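THE HANDOVER OF THE UPPER ROOM

A short story

Notice was given in September that the upper room at Festley would change hands, and that the outgoing occupants were to leave it in the condition described in Schedule 8. The notice ran to three paragraphs and was fixed to the door at the height of a tall man's eyes. Mathur, who was not a tall man, read it on his toes.

The room had belonged to the Department of Minor Records for longer than Mathur had. He had entered the service as a junior clerk and had been told on his first morning that the ceiling would ring when it rained, that the kettle was not to be filled past the line, and that the Department did not expect to be thanked. All three statements had been borne out.
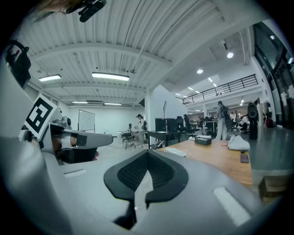 Sandra Penrose
Staff Writer, The Drestano Quarterly

Under Schedule 8, the room was to be inspected in the presence of both parties. The outgoing party was Mathur. The incoming party was a Mr Kuseo of the Office of Forward Planning, who arrived at ten minutes to four with a folder under his arm and wished everyone a good afternoon, although Mathur was alone.

"I understand that there is a form," said Mr Kuseo.

"There are two," said Mathur. "The first is to record that you have received the second."

Mr Kuseo signed the first. He had a careful signature, every letter of which could be read, and Mathur thought the better of him for it.

They began at the whiteboard. Schedule 8 required that all boards be returned free of writing, and for several years the Department's board had carried the number 436 in its lower corner. No member of staff had been willing to remove it. It had been written there by Mathur's predecessor, who had retired without leaving a note as to what it meant, and successive clerks had assumed that it referred to a file still open. Mathur had wiped it away himself that morning, using his own handkerchief, and had afterwards sat down for some time.

"The board is clean," said Mr Kuseo, and made a mark.

"It is," said Mathur.

They proceeded to the pillar. Mr Kuseo asked whether it was structural. Mathur replied that the Department had always treated it as such. He did not add that he had leaned against it on the afternoon his daughter telephoned to say that she had been offered a post abroad, nor that he had leaned against it again, a year later, when she telephoned to say that she would be staying there. The form had a line for the pillar. It allowed for Sound, Unsound and Not Applicable.

"Sound," said Mathur.

The lights were tested in the prescribed order. Mr Kuseo worked the switches and Mathur stood beneath and called out the result. One of the long tubes had hummed since the spring, and he had reported it to the Buildings Section under reference 112, which had been acknowledged but never closed. It hummed now. Mr Kuseo tilted his head.

"Does it trouble you?" he asked.

"I believe I should notice if it stopped," said Mathur.

Mr Kuseo considered the form, which had no place for an answer of that kind, and wrote "In working order".

There remained the matter of the table. The Department's papers, a little over 1,000 folders in all, had gone down to the basement store in the course of the week, and the table on which they had been sorted was to pass to Forward Planning under the heading of Fixtures. Mathur had expected to find this easy. He had never been fond of the table. It was too low for standing work and too high for the chairs, and he had written two memoranda on the subject.

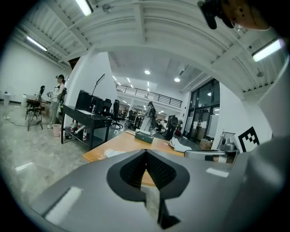
The table on the afternoon of the handover.

"There are still some articles upon it," said Mr Kuseo.

Mathur looked. There was the box of tissues, which the Department had bought from its own funds. There was the cloth with which he had been going over the wood when the door opened, lying where he had let it drop. There was a plastic bag, which he had brought from home to carry away whatever was his.

"The tissues may remain," he said. "I should like them recorded as a gift."

"I am not certain that we are able to accept a gift."

"Then I should like them recorded as overlooked."

Mr Kuseo turned over a page, and then another. He was younger than Mathur had first supposed, and it occurred to the older man that this might be the first room he had ever been given.

"I could put them under Fixtures," said Mr Kuseo at last. "With the table."

"That would be quite regular," said Mathur.

They signed in both places. Mr Kuseo asked, with some hesitation, whether there was anything a new occupant ought to know which did not appear in the Schedule. Mathur took up the cloth, folded it into four and put it down again.

"The ceiling rings when it rains," he said. "You are not to fill the kettle past the line."

He waited in case there should be a third thing. Then he picked up his bag, wished Mr Kuseo a good afternoon, and went down by the back stairs, where he could still hear the tube humming as far as the first landing.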